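3.2 Cell setup and reset

The Prustwood cell is modeled in simulation with a perforated white table, on which every object pose is given in the table frame. Before each block of 200 episodes we reload the table and let the objects settle for 4 seconds – shorter waits left the mugs drifting slightly. The layout used for the mug task is given in Figure 3.

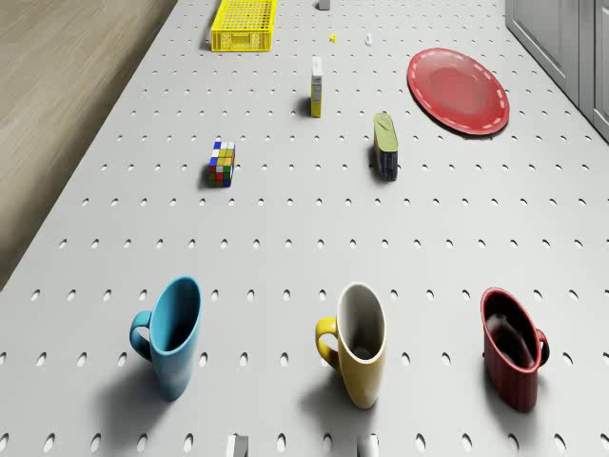 3.3 Camera calibration check

Figure 3. Simulated cell at reset, with three mugs at the front of the table and the yellow crate at the far end.

The camera pose is checked against 21 table holes after every change to the scene file. If the error is too large, we rerun the Arner fit and discard the block.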